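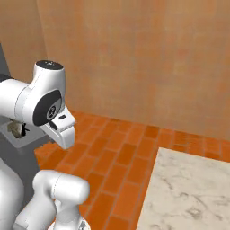
Forum > Kitchens > Cabinets and Hardware > Hinges

Latest Unsolved Tags Members Sign in

Upper cabinet door sags after hinge swap

Posted in March by gable_end

Replaced the hinges on a pair of 33 inch tall upper doors with Cekoner soft-close cup hinges, full overlay, two per door. The left door now drops at the free side and touches the right one when both are shut. The side screw is at the end of its travel. The doors are solid wood and heavier than the ones the old hinges were rated for. Do I need a third hinge, or is the plate in the wrong place?

shimstock
Check the plates first. The side screw moves the door left and right. Height is set at the mounting plate, by a cam or by slotted holes. Back the side screws off to mid travel, loosen both plates slightly, lift the door until the top edges line up, and tighten. Then use the side screws to even out the gap.
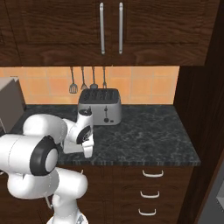 If the plate screws turn without biting, the holes are stripped. Drill them out to 8 mm, glue in a hardwood dowel, let it cure overnight, and drill a new pilot hole. Longer screws are a poor fix in a thin side panel, as the points can come through. Long pulls mounted near the free edge also add a little load on the top hinge, but not enough to cause this alone.

Add the third hinge if the door weighs more than 8 kg. Set it a few inches under the top one, where the pull on the screws is greatest.

tenon_rd
had the same thing with Kinwood doors. bad hinge. swapped top and bottom and the problem moved with it

Hinds_valley_joinery
Agree on the plates. Also put a level on the cabinet box. If the box is out of square, the hinges will run out of adjustment before the doors line up. Loosen the wall screws, shim behind the low corner, and retighten before touching the hinges again.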